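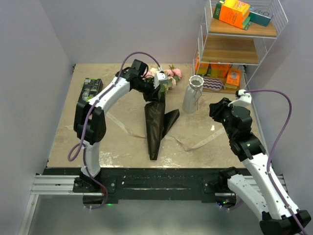 *A black sleeve for a bouquet*

# Please wrap my flowers in less

In Plutska, where I have lived for seven years, it has become difficult to buy flowers without also buying a large amount of wrapping. I would like to speak against this habit, although I know it is a small matter. 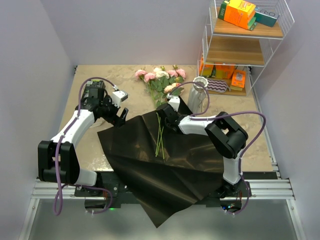 **By Shanti Gautam** | Opinion | May 17, 2021

Last week I bought tulips for my neighbor at Genier, the shop near the tram stop. The girl at the counter put them first in clear film, then in two sheets of stiff colored paper, then in a sleeve, and on the top she tied a ribbon with long tails. She worked quickly and very well. When she finished, I could see only the tips of the flowers, and I paid extra for the wrapping without being asked if I wanted it.

My neighbor, Omprakash Chaturvedi, is an old man and his fingers are stiff. He thanked me and then he spent a long time with the scissors on his kitchen table. I offered to help, but he did not like to be helped. At the end we had a pile of paper bigger than the tulips, and most of it could not go in the paper bin, as there was film glued to one side.

I understand the argument of the florists. Flowers are expensive, they break easily, and a customer wants to feel that he has bought something important. A friend who worked one December at Jaiswal, the bigger shop on the square, told me that people complained when a bouquet looked thin. With paper around it, the same bouquet looks double. I believe her. But then we are paying for the look of more flowers, and I would prefer to pay for one more flower.

There is also the question of taste, and here I may be old-fashioned. In my mother's town flowers were sold in a sheet of newspaper. You carried them with the heads down, so that the water did not run on your sleeve, and at the door you took the newspaper off and gave only the flowers. The newspaper went in your pocket. It was considered a little rude to hand over a gift together with its trash.

I do not ask that anybody forbids the beautiful papers. For a wedding or a graduation they are pleasant, and some people do keep the ribbon. I ask only for a question at the counter – "Would you like it wrapped?" – and for a price that is lower when the answer is no. The woman who sells at the Nendeck market on Saturdays already does it this way. She ties the stems with string, and I carry them home on the tram with the heads down.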